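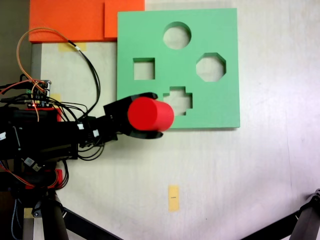
Community & Safety

News > Local > Visits

In September 2020 I visited the open day of the Floruvthorpe fire station. Birsen Avcı, the watch leader, took 44 of us through the building in small groups. We saw the drying room for the hoses and 2 engines, the older one from Beddoe. The crew was called out 761 times last year, mostly for alarms in kitchens. I asked for a leaflet on chimneys, but they had only the one for gas.

Text: Sihan Xia

Contact | Back to top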